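How to test a pickup chore before you trust a robot with it

Start in simulation. Pick one small job, such as moving a single item off the floor, and write down what counts as done. Leave the other objects where they are - clutter is part of the chore.

Open the gripper fully before the approach. Check the gap between the fingers against the widest side of the item.
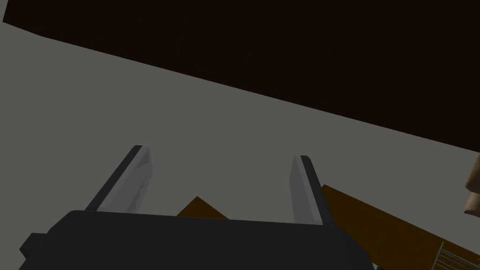
Ankit Prajapati
Automation Editor, Plukamance

Run the pickup 20 times from the same start, then move the item slightly and run it again. Log every miss. If you get more than 3 in a set, slow the approach and repeat.

Can machines do this at home yet? Some simple pickups, yes, with a person nearby. A whole messy room is still a lot to ask.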